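Sunday, gripper bench, continued

Arm faulted again during the hex key pick. Third time since lunch. Same code as before: finger force over limit, then a protective stop with the arm still low over the tray. Giang Triệu had the pendant and logged it; I was on the E-stop.

Force limit in the Ploris config is 90 N. The log shows a peak of 310 on the close command, which is far outside anything we set. Either the limit is not being read after a restart or the left finger's sensor is drifting. I lean toward the restart - the first run after a full power cycle has been fine every time.

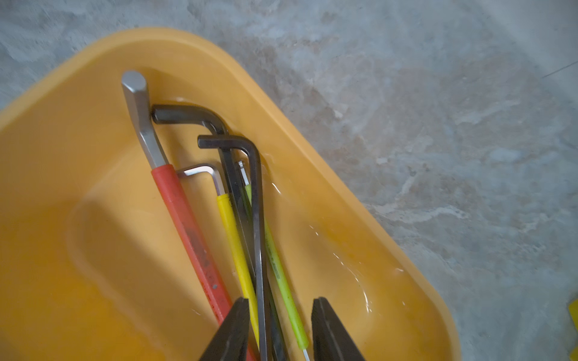
Wrist camera, fingers open over the keys in the yellow-orange tray.

Found water in the tray too. It sits along the wall and throws glare into the wrist view, so the grasp point may be off as well. Separate problem, but dry the tray before the next run and note it on the sheet.

Safety: Giang reached in to move a key while the arm was in protective stop. It did not move, but a protective stop is not a lockout. Power off at the Dukov cabinet first, then hands in.

To do: dump the config after a warm restart, compare with the cold one. Swap left and right finger sensors and see if the peak follows. Speed stays at 5 percent until then.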